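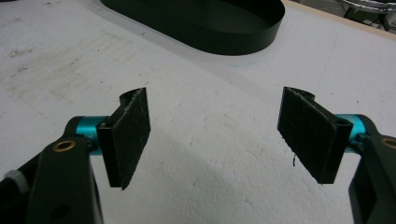 A white, slightly textured working surface.

Covering a Table and Setting Out a Tray

Jastdale Practical Skills Guidance
Last reviewed: October 18, 2025

This guidance sets out how a plain table should be covered and laid for simple tray work, in which a single item is placed on the table and then moved to a tray. It applies to all tables in the Jastdale workrooms and may also be followed at home. Users who are laying a table for a meal should refer to the separate Flornberg leaflet on place settings.

What is needed

A firm table with a flat top
One large white sheet, cut smaller than the table top
Dark tape, in short strips
One oval tray with a low rim
The item to be moved
A soft cloth and warm water

Step 1. Clear and wipe the table

Remove everything from the table top and wipe it with a damp cloth, working from the far side towards the near side. Dry the wood with a second cloth. Tape will not hold on a damp surface, and the corners in particular should be checked by hand before the sheet is brought out.

Step 2. Lay the sheet

Place the sheet in the middle of the table and smooth it outwards with the flat of both hands. A border of wood should remain visible along all four sides — 5 cm is suitable for most tables. If the sheet lifts at one side, turn it over and smooth it again. Sheets supplied on a roll should be left flat overnight before use.

Step 3. Tape the sides

Fix one short strip of tape at the left side and one at the right. Press each strip down from the sheet towards the wood. Long runs of tape are not required and are difficult to remove when the sheet is changed. Where Minimar tape is issued, use the narrow roll.

Step 4. Set out the tray

Place the tray towards the far end of the table, centred from left to right, with its flat inside facing up. Dark trays are preferred on a white sheet, as the rim can be seen clearly from the near side.

Step 5. Place the item

Put the item down on the near part of the sheet, to the left or the right, with a clear space between it and the tray. A rounded item should rest on its flattest face so that it does not roll. The example below has a dark brown item at the near left and the tray at the far end, both resting on a taped sheet. 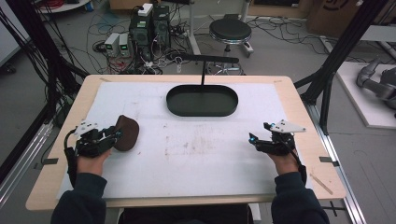 Step 6. Move the item to the tray

Take hold of the item at its sides, lift it clear of the sheet and carry it over the low rim. Lower it to the middle of the tray before letting go. Do not drag the item across the sheet or push it up against the rim.

Care of the sheet

Faint smudges may be left in place during a session. Loose crumbs and dust should be brushed off between sessions — a dry cloth is enough. Replace the sheet if it is torn, if it no longer lies flat, or after 20 sessions, whichever comes first. New sheets are kept in the Sebastian store. Orders for the December delivery should be placed with the store in writing, stating the length and width of the table top.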